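Running a village repair shop on 60 members

The tool library and repair shop in Vuldale opens at 9 in the morning and is usually busy before the kettle has boiled. It takes up the ground floor of the old Matos feed store, where it moved in March after outgrowing a garage. Members pay a yearly fee, borrow what they need, and bring in whatever has stopped working. The founder, who asked that we leave names out of it and write about the shop, sat down with us at the front counter between customers.

It began with a hedge trimmer. "I had one, my neighbor had one, and the house behind had one," the founder says. "They were all used on the same weekend in June and then hung on a wall. I thought we could get by with a single good one and somebody to keep it sharp."

The first list of things to lend was written on the back of a seed catalog. It had a pressure washer, a tile cutter, a long ladder and a pair of sawhorses. The library now has 392 items, each with a number painted on it and a card in a drawer. The founder has looked at software and prefers the cards. "If the power goes out I can still tell you where the post-hole digger is."

The ladder is still the most borrowed item, followed by the carpet cleaner. The tile cutter goes out less than expected, but people keep it for a long time when they do take it. Loans are for six days, which gives the shop a day to check things over before they go out again. Late fees were tried and dropped. A phone call works better, the founder says, and most of the time the person has simply forgotten.

Money is tight in the winter. Sixty members cover the rent and the insurance, and repairs pay for parts and blades. The insurance took longer to arrange than anything else. Several companies would not quote for lending out chainsaws at all, so for now the library has no chainsaws. "People ask every fall. I tell them to hire one from Skorkoma and wear the trousers."
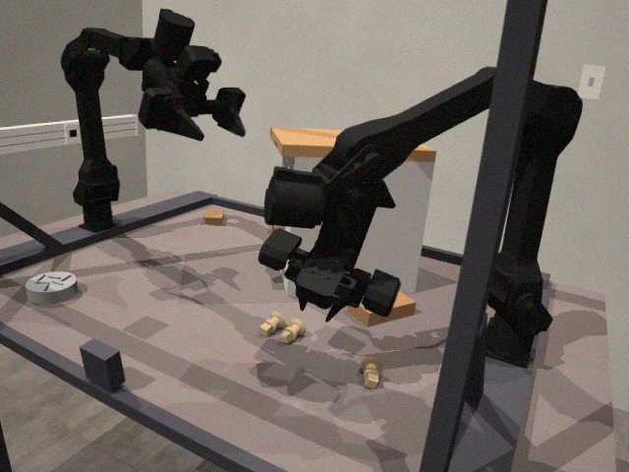
One longtime member, asked about this at the counter, thought the shop should charge more and stop worrying. The fee has not gone up since the garage days, the member pointed out, and one weekend's rental of a floor sander anywhere else would cost more than a year here.

The founder does not agree. "There are people who join in April for the tiller and I don't see them again until the next April. If I put the fee up, those are the ones I lose. Then I have a tiller and no one to borrow it."

Repairs were never part of the plan. Members started bringing back their own broken things along with the borrowed ones, and the founder, who spent years fixing washing machines, found it hard to say no. Lamps, toasters and vacuum cleaners make up most of the work. The usual faults are dull: a frayed cord, a worn brush, a blocked hose, a fuse. With vacuum cleaners the founder always checks the hose first, from both ends, before taking out a single screw.

"I would say half of what gets thrown out has one bad part in it," the founder says. "The trouble is getting in. They glue the cases now, or they use a screw you need a special bit for. I have a whole tray of special bits."

Some jobs are turned away. The shop does not open microwaves, and it does not work on anything with a swollen battery. Gas appliances go to a licensed fitter. Sewing machines are accepted, but the owner is warned that it may be a month, as only one person on the repair bench is comfortable with them and that person has a farm to run.

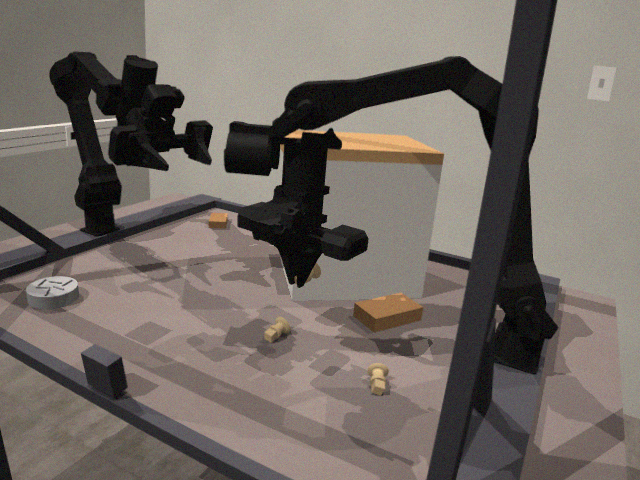 What to ask before you start

Groups from other towns call from time to time wanting to set up something similar. The most recent was from Erkach, where a church hall has offered its basement. The founder gives them all the same advice, and the first part of it is to look at the door.

"Measure it. We had a garage with a side door, and everything big had to go around through the yard. A basement is worse. You're carrying a cement mixer up the stairs every time someone wants to pour a step." The feed store has a loading dock, and that settled the matter when the lease came up, even though the roof leaks over the back shelves.

The second part is to refuse most donations. In the first two years the garage filled up with drills that had no chargers, rusted hand planes and odd lengths of hose. Sorting it took a whole winter. The shop now has a wish list taped to the door, and anything not on it goes home with the person who brought it. Right now the list asks for a stud finder, clamps of any length and a wheelbarrow with a solid tire.

The third part is about hours. The library opens for short stretches in the morning and again at 6 in the evening, when people are back from work. Longer hours were tried last summer. The same number of people came, the founder says, and they stood around longer.

Sharpening has become its own line of work. Mower blades come in from March on, kitchen knives before the holidays, and chisels all year. Knives are done on a slow wet wheel and finished by hand on a strop. The founder would like to teach a class in it and has a waiting list for one, but has not found a free evening. 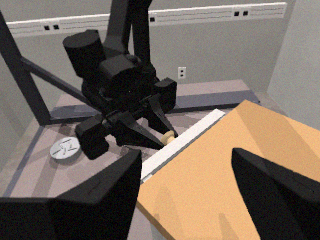
A reader who wrote to us after our earlier piece on lending libraries raised the question of tools coming back dirty, and said that this alone had finished off the one in her town. The mower decks were caked, the paint sprayers were full of dried paint, and the two people doing the cleaning got tired of it and quit.

We put that to the founder, who nodded before we had finished. Paint sprayers are not lent here for that reason. Everything else is looked over at the counter while the borrower is still standing there, and there is a hose and a stiff brush beside the loading dock. "I hand them the brush. I don't say anything. They know what it's for."

The roof is next. The landlord has agreed to pay for the materials if the shop finds the labor, and the long ladder has been marked as out for the first week of May.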